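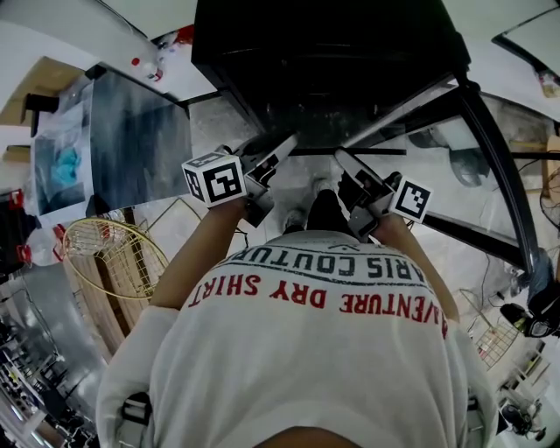

Luvevau runs small-group trips to village festivals, and we don't believe most of what is written about village festivals, including much of what we wrote ourselves in our first brochure. That brochure promised "a thousand years of unbroken tradition" at a lamp procession in Korletey. One of our guests asked who had counted the years. We had no answer, so we took the sentence out, and most of this company's habits come from that question. The clothing advice went the same way. We used to tell people to buy pale linen and a scarf "in the local style," which the locals didn't wear. A white shirt with long sleeves is fine, even one that says ADVENTURE DRY SHIRT in big red capitals across the back. No shrine on our routes has ever turned a guest away over lettering. Bare shoulders are another story, and shorts depend on who is at the gate.

Home Trips Festival Calendar About Us Questions Contact

Search this site Enter keyword Go

What we do

We take groups of up to 14 people to processions, fire nights and harvest plays, mostly in the hill towns between Korletey and Solik. There are 3 routes. The longest one is in October, when the Solik drummers walk the old road from the lower shrine to the upper one and stop at every house that has put out rice. It takes all night. If you have been told by another company that it takes two hours and ends with dinner, you have been sold the shortened version that is put on for buses. It's not a bad show, but it is a show, and we think people should know which one they're paying for.

We don't promise blessings, healing, luck or a changed life. Some guests come home and say they felt something. Others say their feet hurt. We are not in a position to judge either claim.

How we check things

Wellura is the part of the company that does the reading. It started as a shelf of notebooks and is now an archive of 1,065 entries on dates, routes, songs and costumes, each marked with where the information came from. "An old man told us" is an allowed source, but it has to say so. Where two villages tell the same story with a different hero, we give you both and leave it there. A lot of "ancient" masks in the region were carved in the last few decades by people who are still alive and happy to tell you that, usually while carving another one.

You may also read that the Korletey fire night draws huge crowds. We stood by the bridge one year with a clicker and got 162 people, dogs not included. It was a rainy year - so don't take that figure as gospel either.

Money

Part of your fee goes to the festival households for food and lamp oil. We'd be wary of any tour company that says it "supports the community" and doesn't say with what. Ask us for the breakdown before you book and we'll send it. We do not pay for better viewing spots, and we won't ask a procession to stop so you can photograph it. Companies have done this. The drummers do stop, being polite, and then the whole thing runs late.

Who shouldn't come

People who need a fixed schedule. The start of the Solik walk is set by the elders of the upper shrine, sometimes only days ahead, and our calendar shows a range of dates for that reason. Anyone printing one exact date is guessing. Small children do better on the harvest play route, where there is somewhere to sleep.

Page last checked 2025-07-02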